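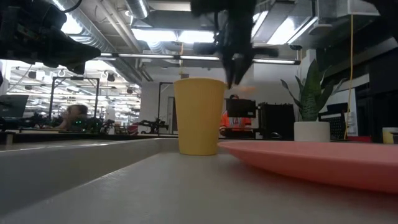 Why Doesn't a Paper Cup Go Soggy?

Try this at home. Tear a strip off an old newspaper and drop it in a bowl of water. Give it a minute, then pick it up. Floppy, right? It probably fell to bits in your fingers. Now fill a paper cup with water and leave it on the bench while you have lunch. When you come back, the cup is still standing there doing its job. Same sort of stuff, so what's going on?

I wondered about this for years (I was the kid who chewed the rim of every party cup I was ever given, sorry Mum) and I finally got around to finding out.

First, what is paper?

Paper is made of tiny wood fibres. They're like very short hairs, much too thin to see one by one. Paper makers mix them with loads of water until it looks like runny porridge, then spread it out flat, squeeze it and dry it. As it dries, the fibres grab hold of each other and you've got a sheet.

The trouble is that water loves those fibres too. It sneaks into the gaps between them, they swell up, and they let go of each other. That's your soggy newspaper!

The secret coat

Cup paper is thicker than the paper in your school books, and it's wearing a raincoat. Lots of paper cups have a very thin layer of plastic on the inside. Some older ones were coated with wax, like a candle. Either way, the water can't get through the coat, so it never meets the fibres.

You can make your own. Grab a bit of plain paper and a white wax crayon, and colour one half really hard, right to the edges. Now drip water on both halves. On the plain half the drops spread out and sink in. On the waxy half they sit up in fat little beads and roll about if you tilt the page. My favourite bit!

Why are cups wider at the top?

So they stack! If the sides went straight up, one cup couldn't slide inside another. Yao-tsung Leung, who is 8 and lives next door to me, built a stack of 72 in his hallway and it leaned like an old fence post. We were both very proud.

And the rolled lip?

Run your finger round the top of a paper cup. On most of them the edge is curled over into a little tube. It's kinder on your mouth, and it makes the cup much stiffer. Roll up a sheet of paper and try to bend it and you'll feel the difference.

Can I recycle it?

This one's tricky. The raincoat is stuck on tight, and not every recycling centre can get it off. Ask a grown-up to check the rules where you live. Or rinse your cup out and grow something in it. Poke a hole in the bottom, add some soil and push in a bean. I've got 5 of them along my kitchen windowsill and the tallest has just reached the latch.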